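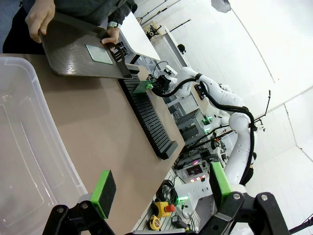

Haris Naqvi
Contributing writer, workshop and storage

Racks, trays and small squares of glass: a short gallery

I have a drawer full of organizers that were supposed to fix my bench. Most of them made it worse. So when Tanveer Gilani told me in June that a slotted rack had changed how the Urnham workroom handles its sample squares, I said I would believe it when I saw it. I have now seen it, and I believe some of it.

The squares are pale green and small, and they scratch if you stack them flat. Tanveer used to stack them flat. He says he was losing nearly 100 a year that way, a number I can't check and neither can he.

The tray
Dark brown, and sized to be carried with both hands. I don't like it. One little square on a tray that size has plenty of room to slide, and a liner would cost next to nothing. Usman Kazmi, who does most of the carrying, tells me he has never dropped one. Fine. I would still line it.

The rack
Black, with a long run of narrow, closely spaced slots and a raised, curved piece at one end. This is the part I came ready to make fun of, and it's the part I would buy. A thin plate goes in on its edge and keeps its faces off its neighbors. My complaint is the color: dark slats over a dark base make it hard to pick out the slot you want. Guangming Zheng wants every tenth slot marked with paint. Do it. 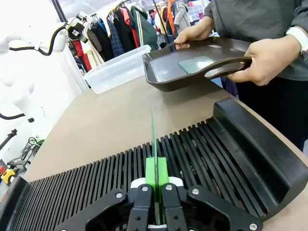

The clear bin
Empty, off on the left side of the table. Tanveer calls it overflow storage. I have owned a lot of overflow storage, and it always ends up full of tape and dead pens — check back in a few months. Being able to see through the walls is handy, I'll give it that. Loose glass in an open bin is the same old problem with nicer sides, though, so I hope it stays empty.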